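Teaching by hand, one hanger at a time

18 Nov 2024

I've been meaning to write this for weeks, but every evening I come home, put the kettle on and find I've nothing left in my arms. Driving two robot arms about all day is proper exercise, whatever my brother thinks!

For anyone new to the blog, I joined the Wurnholm project in May, and my job is to show a learning system how clothes are handled. I move the controls, the arms copy me, and the whole thing gets saved as one example. Then I do it again (and again, and again). We'd hoped to have 600 examples of clothes and hangers by now and we're at 400, which I was a bit glum about until Anathi Mofokeng sat down with me and went through the early ones. Seven of my first 30 had to be thrown out. I'd been stopping halfway to think, you see, and the system would happily learn to stop halfway and think as well.

So I've got slower and steadier, and I try to make up my mind before I start. Jeans are the hardest by a long way. They're heavy, they bunch up just where you want them flat, and the waistband never seems to face the way you left it. Shirts I could do with my eyes shut, more or less. Anathi likes us to muddle the clothes together too, with different colours and thicknesses in one heap, so the arms don't only ever meet a tidy pile. I grumbled at first, being a tidy person, but real washing does look like that, at least in my house.

Martim Esteves has been teaching me to hold the hanger low down with one gripper and keep the other one on the clothes. It feels back to front, as I'd always pick a hanger up by the hook at home, but it leaves the hook clear and I drop far fewer. I still get the two hands crossed when I'm tired, and then it's a biscuit and five minutes by the window before I go back for another go at the jeans.

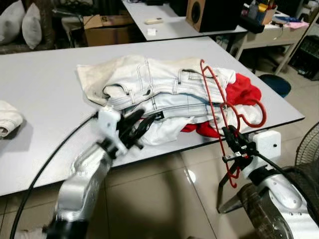
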